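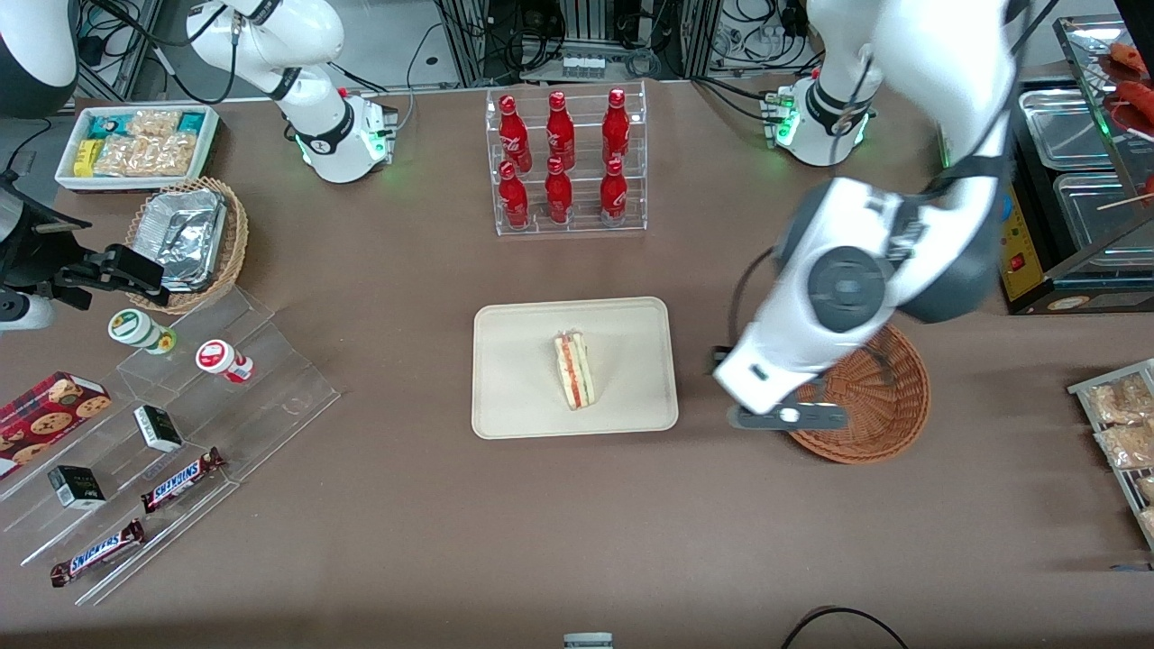 What should you look for first when you go to see a robot demonstration?
Look for the task, before you look at the robot. Find out what has to be picked up, where it has to go and what would count as a mistake, and the machine's movements will start to make sense.

Chapter 7
A Morning at the Snack Counter

I didn't follow that advice on my own first visit, I'm sorry to say. I walked into the Edier open day one September morning with a notebook and a very full cup of tea, went straight up to the nearest arm and stared at its joints for ages. I could have told you all about how its elbow bent. I couldn't have told you what it was meant to be doing.

The task was a snack counter. You've stood at one in a station or a cinema: cold drinks in rows, chocolate bars on a little stand, something hot in a warmer at the side, and a tray that your order goes on. Two arms share the table and between them they have to put the right things on the tray. A person with one day's training can do this while chatting about the weather. For a robot it's a lovely hard problem, and it will keep us busy for the whole of this chapter.

Why so hard? Think about what's on the table. A bottle of cola is smooth and heavy for its size, and it has a neck you can grab. A chocolate bar is light and flat, so the fingers have to come down close to the surface without banging into it. A sandwich in clear film is worse than either. Squeeze a bottle a bit too firmly and you'll probably get away with it, but do the same to a sandwich and somebody's lunch has a waist. Then there's the film itself, shiny and see-through, which gives a camera a headache (we'll come back to shiny things in section 7.3, and again in the exercises).

The display stands deserve a mention too. Clear acrylic is a favourite with shops because customers see the goods and hardly notice the shelf. A robot can hardly notice the shelf either! The edges show up as thin bright lines, the middle shows whatever is behind it, and the software has to work out that there's something solid there before an arm goes through it.

I asked one of the Edier engineers why they didn't swap the clear stands for nice dull painted ones. She gave me a look and said the shops weren't going to. Fair enough – if you make the test easier than the job, you find out very little about the job.

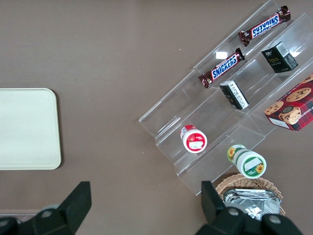

The other thing I scribbled down that morning was about points of view. A camera fixed beside or above the table takes in most of the work at once, both arms included, and it's a great help in deciding what to go for next. The trouble is that an arm leaning over the table can hide the very thing it's reaching for. A camera on the wrist gives you the close view, with the fingers right there in the picture, but it moves whenever the arm moves, and things at the edges slip out of sight. Most of the set-ups I've visited use both kinds. You do much the same yourself when you glance across a kitchen to find the salt and then look down at your hand as you take hold of it.

Close views also bring small surprises. A packet you know perfectly well from the front can be upside down from where the wrist is looking, or lying on its side, or half hidden behind a finger. You and I read a name upside down without thinking. A program has to have met the packet that way before, or something close to it. At Sulel, the second place I visited, they'd made 400 practice runs with packets set down at every angle the team could think of, and then a further 600 after somebody put a round pot on its side and the whole thing went wrong.

I liked Sulel very much. They had a board by the door where the failures were written up in marker pen, and visitors were welcome to read it. My favourite entry said "picked up the basket". If you ever run an open day, please have a board like that.

How to be a good visitor

Before we get on to the theory, a few words on going to see one of these for yourself, and I do hope you will. Many firms and colleges hold open days, and the ones at Onsri and Wastenex (a sorting plant, quite smelly, well worth it) taught me more than a shelf of books.

Stay for at least 2 full runs of the same task. The first time you'll just enjoy it. The second time you'll start to spot where the arm slows down, and those slow patches are usually where the difficult decisions are. Ask what happens when a grasp fails. Does the arm try again from the same side, or does it come in another way? Does a person step in?

Ask as well who or what is in charge of the movement. Sometimes a person is steering the arms from a little way off, sometimes a program is doing it, and often it's a mixture. You can't always tell by watching. I've guessed wrong more than once, and loudly.

Keep behind the line on the floor, keep your bag off the table, and don't move anything, even if it looks untidy. I once straightened a cup. I was asked, very politely, to stand further back.

In section 7.1 we'll take a single item, the chocolate bar, and follow it from stand to tray, working out what the robot needs to know at each stage. Have a pencil and a real chocolate bar to hand if you can. Try lifting it with just your thumb and one finger, with your eyes shut, and write down everything you had to find out by touch.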